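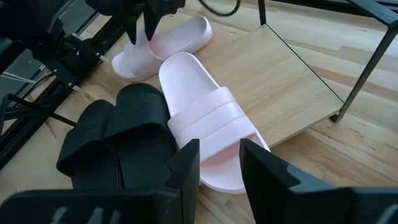

Why did the robot drop the shoe?

Picking up a sandal is easy for you. You look, you grab, you're done! For a robot with only two fingers on each hand, it's a tricky puzzle, and sometimes the puzzle wins.

At the Stedik workshop, a robot was learning to put slides away on a shelf. One February morning it picked up a slide by the strap, lifted it, and plop! Down it went. It tried again. Plop! Even stranger, the robot carried on to the shelf with empty fingers and let go of nothing at all.

So what went wrong? Lærke Thygesen, an engineer, became a detective. She read through 200 tries saved on the computer and found 2 problems.

First, the fingers were closing too gently. A strap is squishy, so it can slip out if the squeeze is too weak.

Second, the robot never checked! You can feel when something falls from your hand. This robot had to be told to measure the gap between its fingers. If they close all the way, there's no shoe in there.

Couldn't it just squeeze super hard? No way! Strong fingers can pinch people too, so the grip has a limit, and everyone keeps their hands back until the robot has stopped moving.

Try it yourself: pick up a slipper with two pencils. How many goes did it take?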